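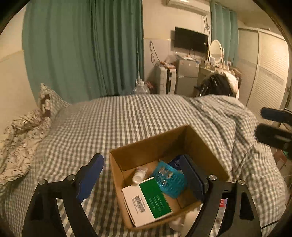

The bedside box, on the guest bed for sorting

How do you keep track of what's expired in the medicine stash?

Okay, I need a system because mine is a cardboard box. We moved to Kemeys in October and everything from the old bathroom cabinet got dumped into whatever was handy. The new place has one tiny mirror cabinet that barely holds toothbrushes, so the box stayed. Last Thursday I had a headache, went digging, and found tablets that were older than our couch. I also found two half-used packs of the same allergy stuff, which I apparently keep buying because I can never find the last one.

So what do you all do? Do you write dates on things? Keep a list? And is it bad to keep it all in the bathroom anyway? I've got a shelf in the hall closet I could use. No little kids here, but my niece visits and she climbs.
– kemeys_porch_light, 19 posts

First thing, skip the bathroom. Showers make it steamy and warm in there and most labels tell you to store the stuff cool and dry. Hall closet is a much better spot, up high, and with your climbing niece I'd get something that locks. We have a Nalto lockbox from the hardware store and it's been fine (the key lives on top of the fridge, don't tell anybody).

For dates I use a fat black marker and write the month and year on the end of each carton, the end that faces up when it's standing in the box. Then you just run your eye along the row. Keep the cartons and the leaflets too! I used to toss them to save room and then had loose strips with half the date popped off the foil. Never again.

Twice a year, when the clocks change, I go through it all. Takes five minutes now. The first time took a whole evening and a lot of muttering.

Oh, and for the old stuff, ask your pharmacy if they take it back. The one on Trenent Road has a drop bin by the counter. I wouldn't flush anything unless the label says to.
– marigold1449

I put everything in the Futum app, type in the name and date and it bugs you when something's about to run out. Works great if you remember to type it in. I don't always.
– dadof5

what marigold said. also keep the band-aids somewhere separate, you want those fast and you don't want to be hunting for a key while you're dripping on the carpet. mine are in the kitchen drawer with the tape and the batteries
– route203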